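Chapter 8
From Recorded Motion to Control Policy

8.1 The problem of the missing arm

Chapter 7 treated the controller as a function from joint states to joint torques. The training data came from the same arm that would later run the policy, so the state recorded and the state commanded were the same quantity. In this chapter that link is broken. The demonstrations are made with hand-held grippers, and no joint angles exist. What the software receives is a video stream, a finger opening, and a pose that has to be estimated from the video itself.

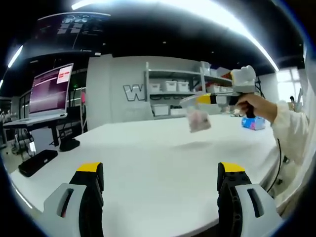 Three quantities must be recovered for every time step before learning can begin. The first is the pose of the gripper in a fixed frame, written T(t). The second is the finger opening w(t), a scalar. The third is the time offset between the video clock and the clock of any other sensor in the rig. Errors in the third are often mistaken for errors in the first, and Section 8.3 gives a test that separates them.

Pose estimation is done with a visual-inertial tracker of the kind described in Chapter 5. A wide-angle lens helps the tracker, as fixed structure in the room stays in view while the gripper works close to a table. Shelving, pillars and printed lettering make good landmarks. Plain white tabletops do not, and a tracker that sees little else will drift. Moving objects, including a second gripper and the arm that holds it, must be masked or rejected as outliers.

8.2 Relative actions

Let T(t) be the estimated pose at time t. The action is defined as the change of pose over a short horizon, expressed in the gripper's own frame:

A(t, k) = inverse(T(t)) T(t + k)

This form has a useful property. If the estimate of the world frame is wrong by a constant transform applied on the left, the error cancels. The policy never learns where the table is in the room — it learns how to move from the current view. The cost is that slow drift within the horizon does not cancel, and k must be kept small. The worked problems use k = 5.

For two-handed tasks the cancellation holds for each hand separately but not between hands. The pose of one gripper relative to the other has to be part of the observation, and both trajectories must be placed in a shared map. The Solheim library does this by tracking the first gripper, saving its map, and relocalizing the second gripper against it. Pestora solves for both trajectories at once, which is slower and tolerates poorer overlap.
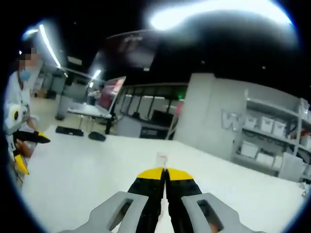
Page 203

The finger opening w(t) can be read from the same video. Colored fingertips allow a simple detector: threshold in hue, fit a region to each tip, and measure the gap after lens correction. The fully closed position serves as the zero of the scale. It should be found for each device separately, as small differences in assembly shift it.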